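Golstead Open Day: Hand-Held Gripper Recordings

README, second revision, April

Summary

This folder holds recordings made with a hand-held gripper at the Golstead workshop open day. Visitors picked the tool up, did a short tabletop task with it and put it down again. There are 1,886 clips from 65 visitors, plus a small set recorded by staff before the doors opened. The clips are used at Golstead for teaching and for testing our own playback code. Other groups are welcome to them under the terms at the end.

How the day ran

Doors opened at 10 a.m. and the last recording was made shortly before 4 p.m. Leszek Nowicki ran the recording table and Rónán Mac an tSaoi looked after sign-in and consent forms. Ľubomír Matoušek gave the robot arm demonstration at the other end of the room, once in the morning and once after lunch. His demonstration was not recorded and nothing from it is in this folder.

Each visitor got a two-minute explanation and one practice try. After that they worked through as many task cards as they liked. Most stopped after one colour of card. A few stayed for the full set and came back for more in the afternoon.

Task cards

Green cards: pick up one object and set it down inside a taped square.
Yellow cards: move an object from one container to another.
Blue cards: open and close the fingers over the table with nothing in them, then move to a named corner and stop.

There were 19 cards in all. The wording of each is in cards.txt, including the spelling mistakes that were on the printed version.

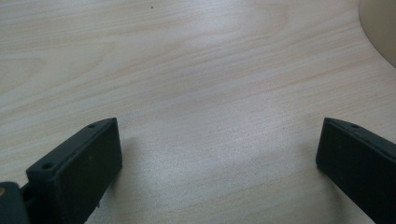 Blue-card clips are the ones people ask about most, as they contain no object to grasp. We kept them for checking finger alignment and for training a simple open/closed classifier. Both fingers are dark and matte, so against pale timber grain like this their inner faces are easy to pick out by eye. Shadows are harder. The soft one on the wood beside the left finger was enough to confuse our first thresholding script, and anyone writing their own should test on a few empty-gripper views before running the whole set.

Folder layout

clips/ one subfolder per visitor, numbered in order of sign-in
staff/ recordings made before opening, same format
cards.txt task card wording
labels.csv one row per clip: visitor number, card number, start, end, outcome
notes/ scanned table notes from Leszek and Rónán

Visitor numbers are not linked to names anywhere in the folder. The sign-in sheets are held separately at Golstead.

Labelling

Outcomes were labelled afterwards by Ciarán Corrigan and Eamon Mac Carthaigh using Gemo, our in-house viewer. The labels are "done", "not done" and "unclear". Where the two of them disagreed, the clip was marked "unclear" and left in. Blue-card clips have the outcome column blank.

Start and end times were set by hand and can be a little generous at either end. If you need tight boundaries, trim them yourself.

Known problems

Sound was removed from every clip. The room was noisy and people were chatting about all sorts of things.

The lighting changed through the day. Late afternoon clips are noticeably darker and we have made no correction for it.

The gripper was re-zeroed at lunchtime. Finger width readings from the morning should not be compared directly with those from the afternoon. The labels file has a session column for this.

In 40 clips the visitor was given the wrong card number at the table. The card column has been fixed, but the scanned notes still show the original entries.

Changes since the first revision

Session column added to labels.csv.
Card numbers corrected as described above.
Two duplicate staff recordings removed.

Terms of use

Free for teaching and non-commercial research. Please don't repost the clips on their own without this README. If you use them in a talk or a paper, cite the folder as "Golstead Open Day Recordings". Requests to withdraw a recording go to Rónán at the workshop office, with the visitor number from the sign-in slip.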